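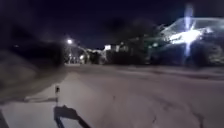
June 16, 2021. Glaze notes, firing 186, the small kiln (Ullus, for anyone new who reads this and wonders why we are on first-name terms with a kiln). I have been trying since January to get a dark blue that goes nearly to black without turning into plain shiny black, and I think we are closer than we were, though I said that last time too. What I have in my head is the sky over an empty road at night, very dark navy with a bit of purple hiding in it, not a star to be seen, and then the pale grey of the paving underneath with the faintest lavender cast. If I could get the two of them on one bowl, dark outside and pale inside, I would be a happy woman and would stop using up everybody's cobalt.

The base is still Statumine, the matt white we all use, mixed from the big tub and sieved twice. I made up a 300 g batch and took 50 g out of it before adding anything, so there is a plain sample to compare against if the tiles come out odd. The rest had cobalt and manganese as in the last recipe, with a little less iron. Please don't use the jar marked PALE on the middle shelf, that one is the plain sample and I would like it to stay plain! I have put tape round the lid.

Application was by dipping, a slow count of three, and a second dip on the top half of each tile once the first had lost its shine. Nimal was kind enough to hold the tongs while I fussed about with the timer. He dips far more evenly than I do and I shall be asking him again. One thing to watch is that the manganese version settles very quickly, and by the end of the session there was a proper hard layer at the bottom of the bucket, so the last tiles may well have had a thinner mix than the first ones. I did stir, but I was also chatting. I have marked those last few with a pencil cross on the back in case they disagree with the others.
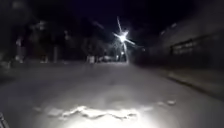
The Pinto clay takes the glaze quite differently from the white body, and I ought to have written this down months ago. It drinks it in. On Pinto the second dip went powdery within moments and I could brush it off with my sleeve (I did, by accident, one tile, sorry). For the next round I am going to sponge the Pinto tiles lightly beforehand and leave them on the rack while I do the white ones, and then see whether the coat sits down any better.

Firing went as planned up to the soak. I held it at the top for a bit longer than usual and then let it come down slowly with everything shut, when normally I would pull the top bung and go and make tea. Shobha's feeling is that the purple wants a slow cool and I am inclined to trust her, she has been making these dark glazes for longer than any of us and has the bowls to show for it. It does mean the kiln was tied up well into the evening, and I apologise to Bindu, whose mugs had to wait.

Results, then. White body, one dip: a flat, rather school-uniform navy, perfectly pleasant, not it. White body, two dips: much better, a soft satin surface, and in daylight by the window you can see the purple come up where the glaze thins over the ridge. Pinto, one dip: brown. Just brown. Pinto, two dips: nearly black, with a dry patch on the shoulder and a few pinholes, but underneath all that there is something lovely going on and I don't want to give up on it. The pencil-cross tiles were paler than their neighbours, so the settling does matter and I shall have to keep my mouth shut and my arm moving.

The pale lining is a different story. Plain Statumine came out too warm, more cream than grey, and next to the dark outside it looked like custard. I tried a pinch of the new Komar stain in a cupful and it went a cold, slightly minty grey. Oh dear. 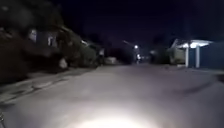 Jagadeesh Thampi thinks I should leave the stain alone altogether and grey the lining with a spoonful of the dark glaze itself, so that the inside and the outside are at least cousins. He also wrote on the test board that the pinholes look to him like a bisque that was fired too low, and asked whether the Pinto tiles went in on the bottom shelf. They did, Jagadeesh, and I never thought of it.

So for next time: bisque the Pinto higher up in the kiln, sponge first, two dips only, and stir between every single tile. I have cut 26 new ones and they are drying under the bench, covered with newspaper. Etornam has offered me a corner of the next glaze firing if I can be ready for it. The lining test with the spoonful of dark is mixed already, in the yoghurt pot with the blue lid.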